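The Kitchen Will Not Save Your Dinner

By Grethe Laxdal

Every January the same advice comes around. Open up the kitchen, knock out a wall, put in a big counter, and the family will start eating together again. I have read it in the Plarnus catalog and heard it from a Vulard salesman who had been in my house for 3 minutes.

I don't buy it. My neighbor Oluf Lykkegaard took out his dining room wall and gained 170 square feet. He still eats standing up, looking at his phone. The kids take their plates upstairs, as they did before, only now everyone can hear the dishwasher.

People eat together when they get home at the same hour and somebody has cooked. A shift schedule matters more than a floor plan, and so does who does the shopping. Builders can't sell you either of those, so they sell you stone. The quote I was given came to $3668 for the counter alone, before the sink.

My grandmother fed seven at a folding table beside the coat rack. I'm not claiming she liked it. She would have taken a larger room if offered. But she wouldn't have expected it to call anyone to supper, and I wish the people writing the brochures would explain why we should. 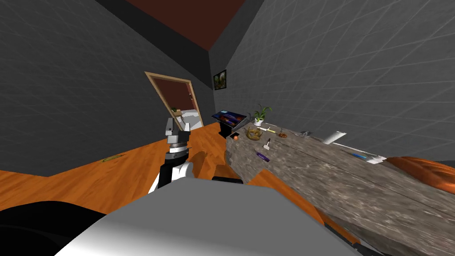
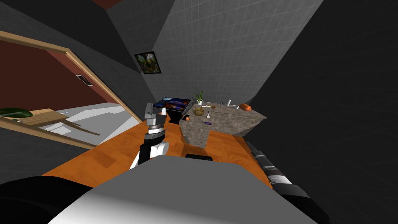 Computer-rendered interiors, both views tilted.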